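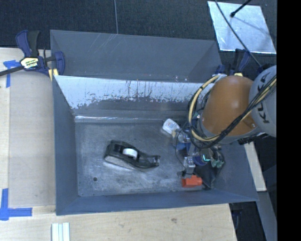

October, bench notes – the grey bin

Back to the big metal bin this afternoon, after putting it off all week. I wanted to know what we've got left for the small-items set, and whether the bin itself will do another season or whether I should be nagging Susel for a new one.

Bin first. The floor is scuffed and smudgy but I can live with that. The back wall bothers me more, with that pale band along the top and the ragged edge under it. I tried a damp cloth on a corner and it made no difference at all, so I'm leaving it. The little round hole near the front left corner is still there – anything thinner than a pencil wants to go in a tray first, please!

Things in it at the time:

black tape dispenser, white roll in it
small white bottle with the beige tip, over by the back wall
orange-red block
dark pouch

The dispenser is my favourite of the lot, heavy at one end and skinny at the other, and it never seems to settle the same way twice. I'd like a second one. Vaneo had them in the last catalogue, 19 to a carton, so maybe we split a carton with the Ní Bhriain lot upstairs (must ask).

The bottle I keep losing on the shelf next to the other pale stuff. Label for it, or a different shelf.

To do: new sheet for the Zisley folder, the old one stops at item 800. Find the spare lids. Ring about the carton before four.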